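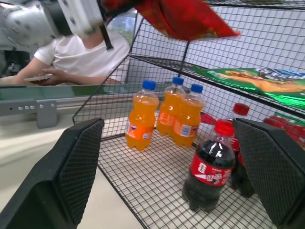 Well, it's been quite a fortnight for celebrity watching in Lunham, and I have hardly had time to put the kettle on. Those of you who follow the lads from Tello will know already that they've been staying at the old rectory on the Samen road while they finish the new album. For everybody else: yes, it's true, and yes, it's all four of them!

I first heard in the queue at the chemist's, which is where I hear most things. A woman in front of me swore blind that the drummer had held the door for her at the garden centre and then bought 11 trays of pansies. I didn't believe a word of it. Then my sister rang that same evening to say she'd seen him too (woolly hat, sunglasses, very polite) and that he'd asked her where the compost was.

After that there was no stopping it. The singer has been spotted twice in the launderette, and the bass player came third in the pub quiz under a made-up name, losing out on a question about one of his own singles. I was at the next table and I promise you I only looked round once or twice.

Now, the less cheerful part. A couple of photographers have been parking on the verge by the rectory gate, and one of them got up on the churchyard wall to see over the hedge. Some of the coping stones came down with him. He wasn't hurt, but the wall has stood there a good long time and it's a shame. The band have offered to pay for the repair, which I thought was decent of them, as it was none of their doing.

I wrote to their management to ask if they'd say a few words for us and got a very nice reply (I was expecting nothing at all, so I was thrilled). The band say they've loved being here, they're sorry about the cars, and would people please not post demo tapes through the letterbox. They've had 39 so far.

The other news is that they're going to play before they leave! It'll be a small show at the Alumen, with room for 375 and no more, and the money from the door goes towards the theatre roof. Tickets are £3 each, two per person, from the box office only. I'd go early if I were you. My sister is talking about taking a folding chair and a flask.

One last thing. If you do bump into any of them, say hello by all means, but let them get on with their shopping. I said good morning to the guitarist outside the post office and he said good morning back, and I've been dining out on it ever since.

More next month, when I should have a review of the show, if I manage to get in.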